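The Sorting Shift

The night I lost the bet, I had 176 bags of parts on the cart and a sandwich in my apron pocket, and Tamara Nistor was standing at the end of my bench with her arms folded like somebody's mother.

"You said ten years," she said.

"I said ten years and I meant it." And I did! I'd been sorting returns at Fullell since before they put the good coffee machine in, and I knew what was in those bags. Wires. Wires wrapped around other wires. Little boards with little legs, all of it tipped into a sack by some guy who wanted to go home. My nephew couldn't sort a bag like that, and he has thumbs.

The bet was with Gunnlaugur Bjarnason, who ran nights and believed anything he read. He said a machine would be doing my job by May. I said ten years, and I put up my parking space, the one by the door, under the light. You have to understand what that space meant to me. I'd waited four winters for it.

So Tamara, who liked us both and wanted it over with, handed me her tablet and told me to look before I opened my mouth again. 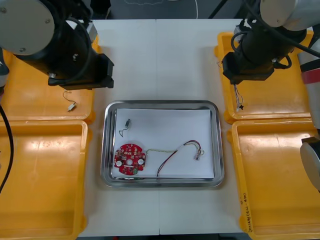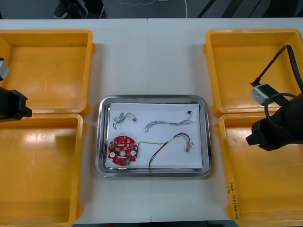
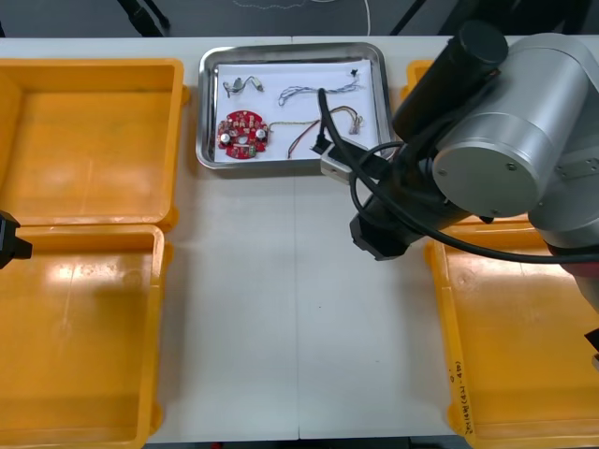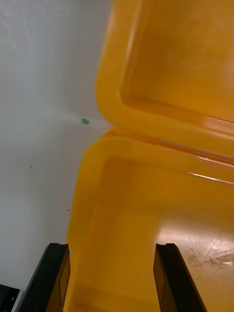

I sat down on an upturned crate and ate half the sandwich before I said anything. I'm a slow looker – always have been. My first thought was about the bench, because whoever set it up had done it the way I would have, with a steel tray in the middle, white paper in the bottom so you can see what you've got, and yellow bins on both sides. My second thought was that red board. I knew boards like it the way you know a neighbor's dog. It had a harness running off it, red and black wires in a big lazy arc, and a skinny one going to the board itself, and I felt my shoulders drop about an inch.

"They gave it the harness," I said.

"Is that bad?"

"It's mean." I tried to explain it to her. When you pick up a harness you aren't picking up one thing. You pinch the plug and the board comes along for the ride, or you pinch the board and the plug swings out and takes two of its friends with it. You learn to hold it loose, with the side of your hand keeping everything else down. I do it without thinking, and I'd never said it out loud before. It sounded pretty good, and I said it again.

Tamara told me the company was called Cornora and that Gunnlaugur had a meeting with them. He'd already asked Amirhossein Sharifi in facilities to measure my corner.

"Measure it for what?"

She didn't answer that. She took the other half of my sandwich, and I let her.

I finished the shift in a mood. Every bag I opened, I watched my own hands, and I don't recommend it. I dropped a connector. I put a coil of blue and white in the wrong bin and had to fish it out again. Seventeen years on that bench and I was working like it was my first week, all because I couldn't stop thinking about two black fingers and how they'd feel about a wire that thin.

At the break Gunnlaugur came down in his nice jacket. He'd brought old Vilhjálmur Hedegaard from the loading dock to be a witness, and Vilhjálmur had brought a chair.

"Well?" said Gunnlaugur.

"It's slower than me," I said. I had no idea if it was slower than me.

"It doesn't take breaks."

"It doesn't know what's broken, either." I held up a board from my tray. "This one's been in water. You can smell it. Go on."

He smelled it! He leaned right over in that jacket and smelled it, and so did Vilhjálmur, who said it smelled like his basement.

Gunnlaugur thought about it. He's not a bad man, he just likes to be early to things. "Could you teach it that?" he asked me.

I hadn't expected the question, and I'd had a whole speech ready for a different one. I looked at the cart. There were plenty of bags left on it, and somebody was going to have to do them tonight, and it was going to be me.

"Maybe," I said. "Not for a parking space."

He went back upstairs to see what else he could offer. I moved my car closer to the light, just in case, and then I came back in and opened the next bag.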